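Home | Projects | Reports | Team Plulari | Contact

When the Jaws Wouldn't Let Go: Fault Report, Table-Clearing Task

Team Plulari, Trodbridge student workshop, 3rd May

1. What we set out to do

Our project was to record people clearing a table with a hand-held gripper, so that a robot arm could later learn to do it for them. We planned 300 recordings. We had budgeted time for bad lighting, flat batteries and arguments about whose turn it was to wash up. We had not budgeted for the gripper holding on to the crockery.

2. The fault

At recording 19 the operator released the trigger and the jaws stayed shut on a bowl. A second try did nothing. A third opened them very suddenly, and the bowl dropped back onto the table with a noise that ended all other conversation in the room. It survived. We wrote "minor event" in the log, which in hindsight was optimistic, as the same thing happened 6 more times before we stopped work.

The jaws run on black plastic linkages that turn on round silver pins, with a blue ribbed pad at the tip of each. Our setup used ordinary household dishes: a large oval plate with pink roses, and behind it a row of three bowls, one of them marked "Rabbit" and another "Dog", both assuring us that "Life is sweet."
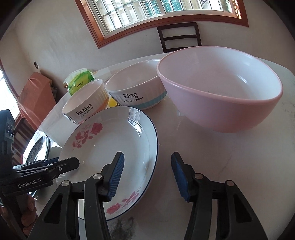

3. Finding the cause

We blamed the pads first and cleaned them with great care. The fault came back on the next pickup. Then we blamed the trigger spring, a Destex part we had fitted in October and were already a little suspicious of. It tested fine, and we owe it an apology.

The real cause was a pivot pin we had overtightened ourselves after the Nigam demo, when somebody complained that the jaws felt wobbly. They certainly stopped wobbling. Under load the joint bound up, and it let go only when the spring won.

4. What we changed

The pin was backed off and marked with paint so we can see if it moves. Each session now starts with 2 open-and-close checks on a folded towel. If the jaws stick, the operator lowers the item to the table and calls a stop, and keeps the other hand out of the jaws. We also threw out every recording from 19 onward, including several we were quite proud of.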